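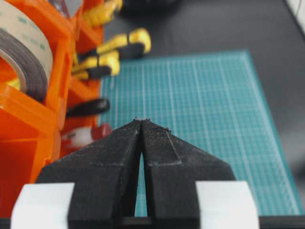
Gripper fingers over a teal surface

Kodurer Foods – Distribution and Logistics
Minutes of the meeting held on 29th November

Present: Faith Mbwambo (chair), Ultan Fitzgerald (minutes), the two route planners, the export desk, the warehouse shift leads.
Apologies: the quality department, which sent its remarks in writing.

1. Minutes of the previous meeting
The October minutes were accepted with one correction. Under point four, "Rothe center" must read "Clellell center". The late pallets of mayonnaise were at Clellell.

2. Opening of the Rothe distribution center
Faith Mbwambo informed that the cold room at Rothe has passed its inspection and the keys are with us. The center will serve 600 shops in the first phase. The bakery margarine remains at Clellell until spring, as the big bakeries there order it by the full pallet and do not wish to change their delivery day.
The shift leads asked who will pay the overtime during the move. It was agreed that the move is charged to the project and not to the warehouse. The shift leads will send their hours each week to Ultan Fitzgerald.

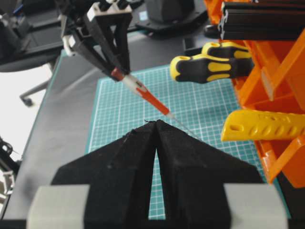
TRANSPORT

3. Delivery vehicles
The offer from Truvent was discussed. It covers the rent of refrigerated vans with two temperature zones, service included. Faith Mbwambo finds the price acceptable but the notice period too long. The planners would like a test on the hill route first, where the doors are opened very often and the temperature is difficult to hold.
Ultan Fitzgerald reminded that the present contract ends soon and that 29 vans must be returned clean, with all shelves inside. Two drivers have reported missing shelves. These must be found or ordered before the return.
Decision: Truvent is asked for a shorter notice period and for one van on trial. An answer is expected before the next meeting.

4. Small shops and minimum order
The planners proposed a minimum order of 60 kg for shops outside the towns. The sales side is against it – the small shops order little, but they order all year and they pay on time.
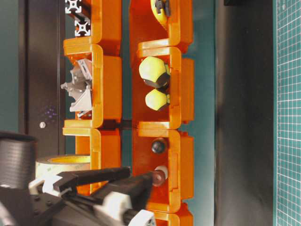 After some discussion it was agreed to try the minimum only on the coast route, and only out of season. Shops which cannot reach it may join their order with a neighbor shop, if both are on the same street.

5. Export
The first order for the new foreign customer is 3,000 cartons of table margarine. The labels are translated but not yet approved by the customer. Loading is not to be booked until the approval is here in writing.

6. Other matters
Quality asks again that the temperature sheets are signed at unloading and not later in the office. The shift leads will repeat this to the drivers.
The next meeting will be held at Rothe, if the heating in the office is working by then.

Minutes taken by: Ultan Fitzgerald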